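Campaign mail at the kitchen table: what works and what doesn't

Every October the same advice goes around for people who have let the local party branch use their kitchen. Most of it was written by somebody who has never folded a leaflet. I have lent my table to the Koddale branch for six elections, and I don't believe half of what the branch handbook says.

Folding. The handbook wants a bone folder. The back of a spoon does the same job. Fold 10 sheets at a time and no more, whatever the man at the print shop claims, or the inner ones creep and the candidate's name lands on the crease.

Sealing. Sponge in a saucer, cold water, change it when it clouds. I've seen vinegar recommended for a "stronger bond." I tried it on one box and the bond was the same, but the hallway smelled like pickles until the polls closed.

Counting. Don't. Weigh one bundle on the kitchen scale and match the rest to it. Seul-gi Koo swore our delivery was the full 3,000. The scale had us short by 484, and the printer made them up without much of a fight.

Yard signs. You will read that cooking spray keeps the mud off. It also holds on to every bit of grass that blows by. Plain dish soap and an old towel, before you stack them. Wire stakes go in a bucket, points down.

Stickers on your own front door. A hair dryer on low will lift most of them. Peanut butter works too, but so does any oil, and oil doesn't need scraping off afterward. Test painted wood first. The Dovside posters are the worst, because they use a glue that seems meant for ship hulls, and I have not found a trick for those that I'd put my name to.

Feeding people. Soup sounds friendly and ends up on the address lists. Sandwiches, cut small, on a different table. So-yul Seok brings rice balls and makes everybody wash their hands before going back to the envelopes, and I have no complaint about that rule.

Storing the leftovers. The usual tip is a sealed plastic tub in the garage. In our climate that gives you wavy paper by spring. A cardboard box on a closet shelf has done better for me, with something heavy on top.

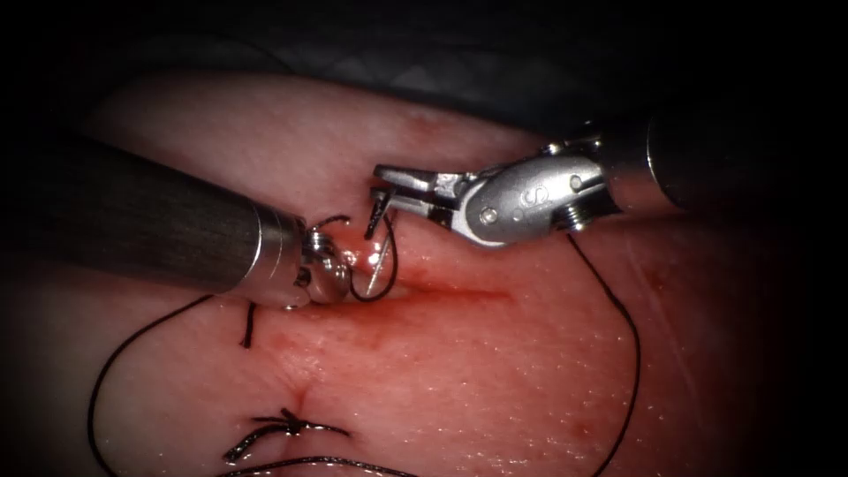 Old address lists are another matter, and they shouldn't be in the closet at all. Shred them or hand them back to the branch the week after the vote. I don't trust "we'll collect them later," and I've heard it after every election so far.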